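Refill shelves, one winter on

I switched most of my household shopping to refills in February, after weighing our recycling for a week and not liking the number. We are two adults in an apartment in Urnness, and the plastic bin was full every four days. Most of it was bottles: dish soap, laundry liquid, shampoo, juice.

The store I use is Kundine, on the Drilton side of the river. You bring your own container, they weigh it empty, write the weight on a bit of tape, and you pay for what you put in. The tape comes off in the dishwasher, so I now scratch the weight into the lid with a nail.

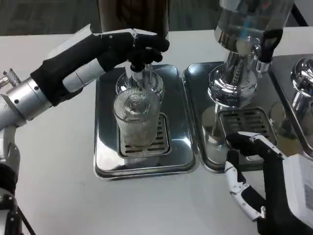

A glass under the tap.

Dish soap was the easy one. It costs a little less than the bottle I used to buy and works the same. Laundry liquid is thinner than I was used to and I had to use more of it at first. Shampoo I gave up on. The one they carry leaves my hair flat, and I went back to the supermarket kind in the big bottle. 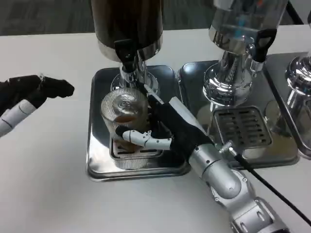 Posted by Fiifi Bonsu
Sunday, September 25, 2022
Filed under: Household, Waste

I kept a list on the fridge of every container we didn't buy. By the end of August it had 40 entries. That is a small pile next to what the building throws out. There are 300 apartments here and one row of recycling bins, and by Friday the lids won't close.

My neighbor Pongsak Suksawat runs the bin sheet for our floor and has been asking the management company, Fleury, for a second pickup. They told him it would cost $1,416 a year. He is collecting names and has most of our floor. I signed.
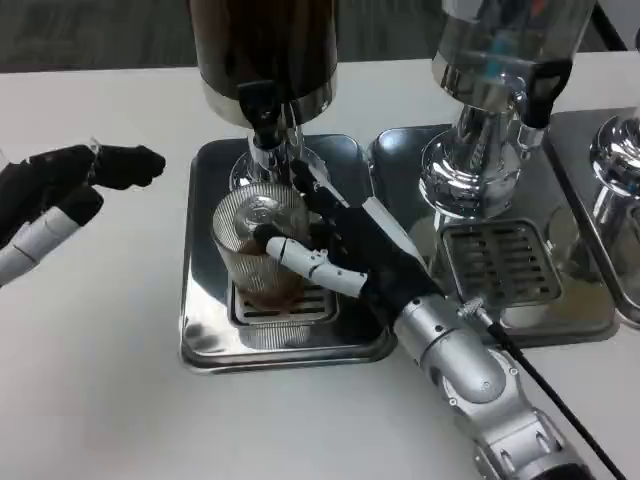

Do I need to buy special jars to start refilling?
Any clean container with a lid that seals will do, and old pasta sauce jars are fine for dry goods. Use the original bottle for soap if you still have it.

The trip is the weak point. Kundine is two buses away, and if I drove there just for soap I doubt I'd be saving anything. I go every third week and combine it with the hardware store and my sister's place. I carry the bottles in a milk crate with a towel stuffed between them, after one tipped over in February and emptied itself on the bus floor.

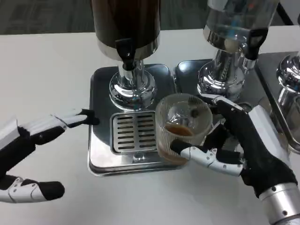 What I still throw away

Cheese wrappers, frozen vegetable bags, pill packs and the film around toilet paper. I haven't found a good answer for any of these. The city takes the film at a drop-off point near the library, but the box is usually full. I'm going to try the farm stand for cheese next month and see if they will cut it straight into my own tub.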